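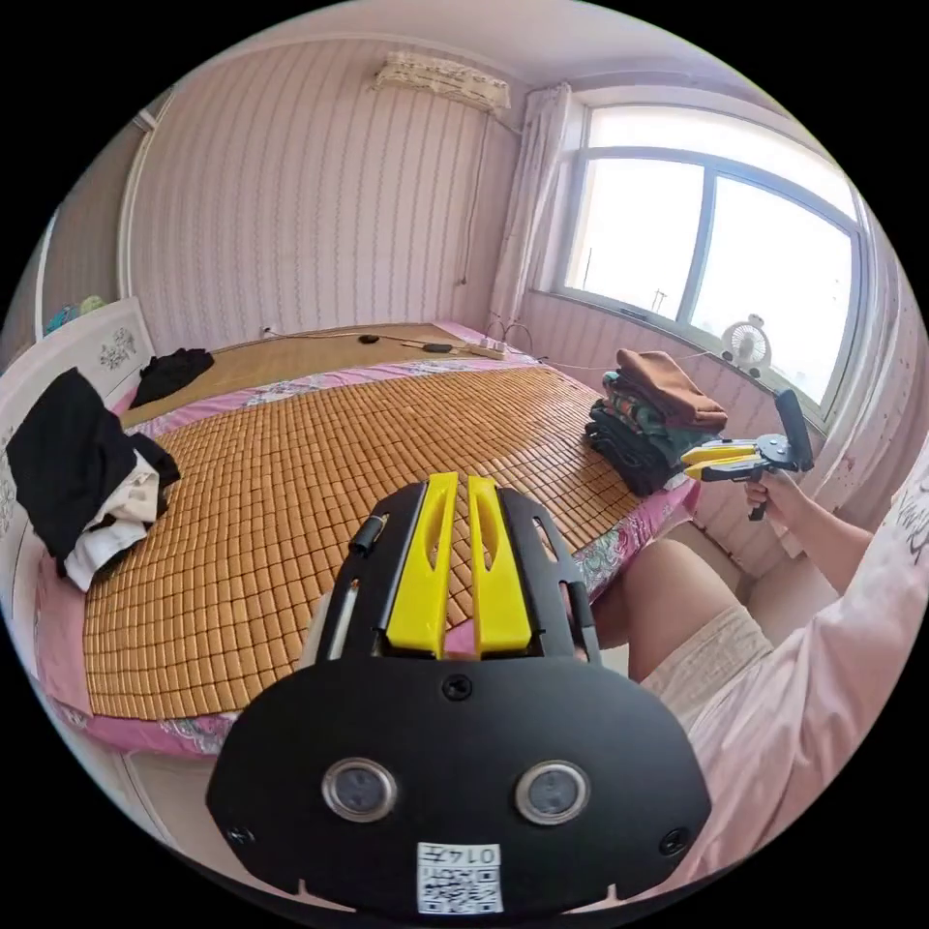
August, and the summer stuff still hasn't gone away. It's on the chair, it's on the bedhead, it's in a tub under the stairs with one sock and a beach towel. So this month: folding. On the bed. Quickly.

Why the bed? Because it's the biggest flat thing most of us own and you have to clear it before you can sleep. That's the whole system. Jessie Pringle has been sorting wardrobes in Olport for 15 years and still won't fold on a table. Too high, she reckons, and too narrow, and there's always somebody's breakfast on it.

Her rules, scribbled on the back of a parking ticket while the kettle boiled:

Tip everything out first. Everything.
Flat, then sleeves, then halves. Don't get fancy.
One stack going up. Leftovers stay where you can see them.
Stop after 15 minutes. Make a cuppa.

The stack is where people come unstuck. They build it too tall, it leans, over it goes and the jumpers are on the floor with the dog. Six garments, says Pringle, then start another. Heavy things at the bottom, whatever you'll wear tomorrow on top. Sounds bossy, works a treat.

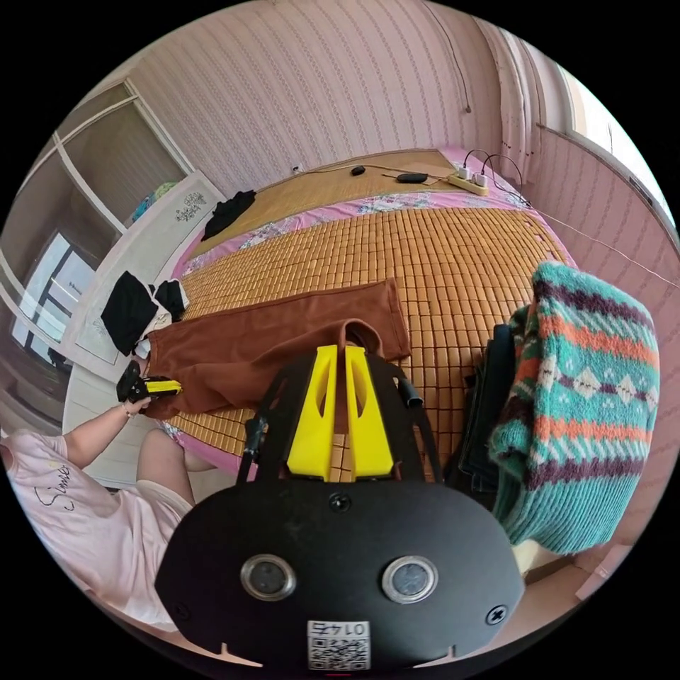 A word on surfaces. A doona is hopeless, all lumps, you press a crease in and it springs straight back out. Strip back to something firm. A bamboo mat with little tan tiles does nicely, a brown garment lies flat across it and the grid gives you lines to square your edges against, no ruler needed. Mats are cool to sleep on as well, if your place holds the heat like mine does. Just shake it before you start. Crumbs get down between the tiles and then they're in your shirts.

Blacks next. Do them in daylight, near the window, or you will put navy in with them and not find out til you're on the bus. I keep mine for last and regret it every time. Pringle does hers first and gets it over with.

What about the pile that's been worn once? Not dirty, not clean. Everybody has one. Tsang, the little homewares shop on the corner, sells hooks for it, 4 to a packet, and I've put up two packets and the pile has simply moved onto the hooks. Pludier do a slim valet stand which is handsome and costs too much. The bedhead is free. Give it a limit: two things, anything more gets washed or put in the drawer.

And the drawer. Stand things on edge if it's shallow, lay them down if its deep. Vomilari make a cardboard divider, some 6 dollars last I looked, goes soggy near a bathroom but fine elsewhere. Shoe box lids do the same job.

Next month, linen. Bring your fitted sheets.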